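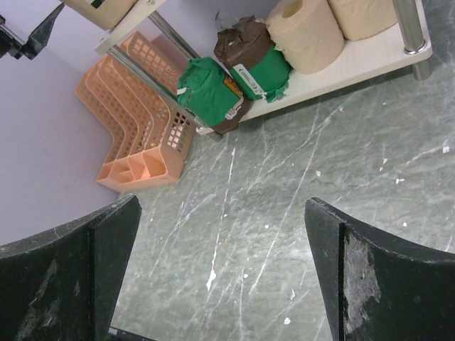
Black gripper fingers above the floor, with a low shelving unit, wrapped items and an orange basket behind them.

Hiltska Project

The Hiltska Project is a student robotics project at Illton College in which undergraduates program robot arms to pick up, sort and put away common household goods. It runs as a two-term course with a student club attached to it, and it ends each year with a contest called the Rastogi Round. The name Hiltska was first used for the arm software written by the students and later came to mean the whole project.

Contents
1 Background
2 Equipment
3 Course work
4 Objects
5 Rastogi Round
6 Club
7 Problems and criticism
8 See also

Background

The project grew out of an elective on robot motion in which students worked mainly in simulation. Several of them asked for time on a real arm, and the instructors set up a bench where a single task could be tried: lift a paper-wrapped roll and place it on a shelf. The task was meant to fill two class meetings. It took most of the term, and the course was rewritten with that task at its center.

The first teams used foam blocks and plastic cubes as practice items. These were dropped after one year. Students found that code tuned on cubes did poorly on soft or wrapped goods, and the instructors agreed that there was little point in grading work on objects that no home contains. From then on the course used things bought at a grocery store.

The contest was added when enrollment grew large enough for several teams to work at the same time. It takes its name from the Rastogi building, where it was first held. The building is now used for other classes, but the name has stayed.
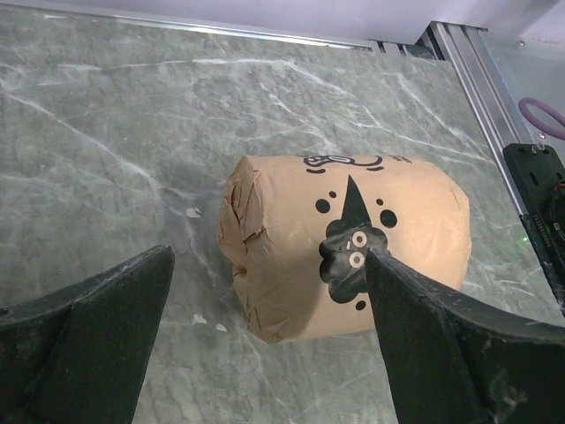 Kraft-paper package between gripper fingers
Contributing editor, student robotics entries

Equipment

Each team is assigned an arm with a two-finger gripper and a small camera at the wrist. The camera looks past the fingers toward the work, so the fingers themselves take up part of every image it records. New students often see this as a fault and try to crop them out. The course notes advise against it, as the position of the fingertips in the image is a useful check on whether the gripper is where the software believes it to be.

The standard gripper in the course is known as the Ruder. It was drawn up by an early team and has been revised several times. It has two flat-sided black fingers that narrow toward the tip. A narrow tip can get under the edge of a package or between two items on a crowded shelf, but it gives less contact area than a wide pad. Some teams add their own pads. The rules allow this as long as the pad can be removed without tools.

Fingers wear with use. The surface scuffs where it rubs against shelves, floors and packaging, and dust collects in the grooves. Teams are expected to wipe the fingers before each session and to note any change in grip in the team log. A worn finger may be kept in service if the team prefers it, and a number of teams do, because their settings were tuned on it.

Course work

The first term covers camera calibration, arm motion and simple grasping. Students begin by driving the arm by hand control, without any automatic planning. They are asked to pick up one object, turn it, and set it down again. A session of this kind lasts 30 minutes and is recorded from the wrist camera. The recordings are kept and used again later in the term, when students train a program to copy the motions.

Contact is taught before lifting. In the contact exercise, a student brings one finger up to a package until it touches and then stops. The package should not roll. The exercise sounds minor, but it is the one most often repeated, since a cylinder lying on its side on a hard surface will move with very little force. Students who pass it go on to closing both fingers evenly.

The second term is given over to a team project. Teams choose a task from a list or propose one. Past tasks have included the following:

Placing paper rolls upright on a low shelf
Sorting small goods into a divided basket
Turning a wrapped package so that the printed side faces up
Clearing the floor beside a shelving unit
Handing an item to a second arm

Each team has six members at most. Smaller teams are common, and they are graded on the same scale. A written report is due at the end of the term, along with the full log and the code. The report must cover failed attempts as well as the ones that worked. In the year that ended in April, the longest log held 310 recorded attempts at a single task — turning a package — and the report on it is still handed out to new students.

Objects

The objects used in the course are kept as a shared set. They were picked because they are cheap, light and hard to break, and because they differ in the ways that matter to a gripper.

Paper rolls have a hollow core, which gives a team two choices. The gripper can close on the outside, or one finger can go into the core and pinch the wall of the roll. The second method is quick but tears the inner layers if the fingers close too far.

Goods wrapped in kraft paper keep their shape but have folded ends that change each time they are handled. A program that looks for a neat round end may fail after the package has been picked up a few times. Printed wrappers cause a different problem. A bold black design gives the camera something easy to follow, but it can also pull the program toward the print and away from the true center of the package.

Goods in colored plastic wrap are easy to find in the image and hard to hold. The wrap slides over the item inside, and loose ends can catch on a fingertip. Students are told to watch for the wrap moving while the item stays still.

Baskets with small holes in the sides are used as targets for sorting. The holes make the edge of the basket hard to detect from some angles, and thin partitions leave little room for error when an item is lowered between them.

The surface under the objects also counts. Teams have worked on surfaces with a marbled pattern, where pale veins and stray flecks can be mistaken for the edges of a small object. Most teams handle this by ignoring anything below a set height. Others collect more recordings on the same surface and let the training take care of it.

Rastogi Round

The Rastogi Round is held at the end of the second term. Every team runs the same task, which is announced on the morning of the contest, and then its own project task. The shared task always involves a shelf. Teams may adjust their software between runs but may not touch the arm once a run has started.

Scoring is out of 100. Points are given for each item placed, with deductions for drops, for pushing an item off the shelf, and for any contact that moves the shelf itself. Speed is used only to break ties. The highest score on record is 98, reached by a team that lost its two points when a roll tipped over after being released.

Judges are former students of the course. They are given the team logs in advance and may ask questions about them. A team that cannot explain a setting in its own code may be asked to run again with that setting at its default value.

The rules were last revised in February 2024. The main changes were a ban on marking objects with tape or stickers, and a limit on how often a team may restart its program during a run. Labels already on the packaging are allowed and may be used by the software.

Club

The Hiltska club is open to any student at Illton, including those who have not taken the course. It meets in the same room and uses the same arms outside class hours. Club members repair grippers, replace cables and keep the shared object set in order. They also maintain the Hiltska software, which is a set of programs for recording, playback and training.

Members who want to work alone with an arm must first pass a short safety check. It covers the stop button, the reach of the arm, and the places where a hand can be caught between the arm and the frame around the bench.

Club projects are less formal than course projects. One long-running effort has tried to get an arm to fold used wrapping paper. Another has compared versions of the Ruder finger with different tip angles. Results are posted in the club notes, which vary a good deal in detail.

Problems and criticism

The most frequent complaint from students is lack of arm time. Recording sessions are short, and a team that loses one to a loose cable or a bad calibration may wait a week for the next. The course has answered by letting teams trade sessions with each other.

Some instructors in other departments have said that the tasks are too narrow, and that students come away knowing a great deal about rolls and packages and less about robotics in general. The course staff have replied that the methods carry over to other objects, and that a small set of goods lets teams compare results. The object set has been changed a little at a time — usually when an item is no longer sold.

Wear on shared equipment is also a source of dispute. Two teams using the same fingers may want different things from them, and a pad glued on by one team can spoil the settings of the next. Glue has been banned in the course, though the club still permits it.

See also

Robot gripper
Wrist camera
Learning from demonstration
Student robotics competitions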